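# Darnton Tabletop Notes

Category: Household & Objects > Small Sets > Jars, Cans, Plants

Welcome! This is the README for the Darnton tabletop collection, a picture set of everyday things on and near a light wooden table. I started it at the end of last winter and it has grown into something I open almost every morning with my coffee. If you like jars (I like jars a LOT), you are in the right place.

## What's in it

The current release has 114 pictures, sorted into 7 folders by the kind of object that matters most in each one:

- jars
- cans
- plants
- cups
- wire things
- fans and small appliances
- mixed

Some pictures could happily live in two or three folders. I put each one where I would look for it first, and the notes file lists the other places it might belong.

## Jars

The jar folder is the oldest and still my favorite. Clear glass, dark lid, something pale inside: it sounds like the dullest thing in the world until you look at a bunch of them together and see how much the light does.

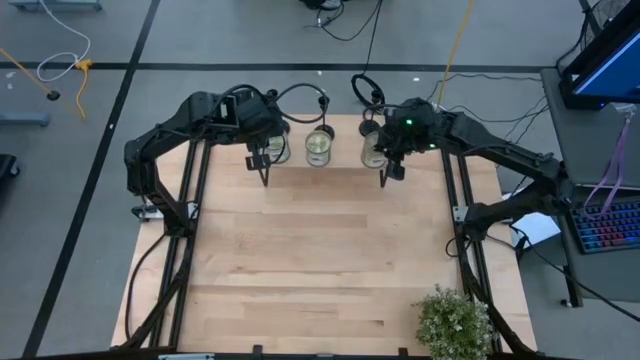
For labels I stick to what the eye can tell. A jar gets "clear glass," a lid gets "dark" or "light," and what's in the jar gets a color and a fill word: empty, partway or full. I used to write "oil" or "syrup" when I felt sure of myself, and then Umesh Bhardwaj went through the Hemville pictures and asked me how I knew. Fair point! All of those went back to "pale yellowish contents," and I like the labels better for it.

Jars in a row also get a position (left, middle, right), always from the viewer's side. Please keep to this if you send additions. The old Hitberg batch was labeled from the far side of the table and it took me two evenings to flip everything.

## Plants

Potted plants get a size word, a leaf color and a flower color if there are flowers. No species names unless you grew it yourself. I can tell basil from mint and that's where my talent ends, so please be kind to whoever checks your entry.

## Cans, cups and the odd stuff

The mixed folder is where things get fun. Tabletops collect objects that have no business being together, and I love that. A tin can with a printed paper label will end up beside a cup on a thin stem, and a desk fan turns up in the background, and suddenly there's a whole little neighborhood going on.

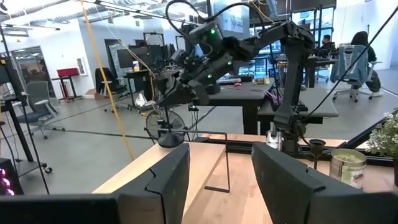 Tin cans are labeled by rim, label material and main label colors. If the printing can't be read, leave the text field blank. Don't guess from the colors, even if you have the same can in your own cupboard.

Bent-wire pieces have been the hardest group by far. I've settled on "wire frame" plus a shape ("open rectangle," "loop," "hook"), with nothing about what it's for. Lodhi, the older set this one borrows its folder layout from, called them all "stands," and half of them plainly weren't.

Small white or clear objects that could be a couple of different things go in as "small object" with a question mark in the notes field. There is no shame in a question mark.

## Adding your own

Up to 6 pictures at a time, please, with the label sheet filled in. Any table is welcome, but natural clutter beats a styled setup every time. I'd love to reach a round 100 in the jar folder alone someday.

Last updated Wednesday, September 16, 2020.

## Comments

**pantryshelf:** The viewer's side rule should be in bold. Guess who did hers backward.

**Marnie K.:** Love the wire section. What do you do with whisks?

**pantryshelf:** I've been putting whisks under "loop." Is that OK?

**tomw:** Could the lids get their own column? I search by lid more than by jar and the notes field is slow.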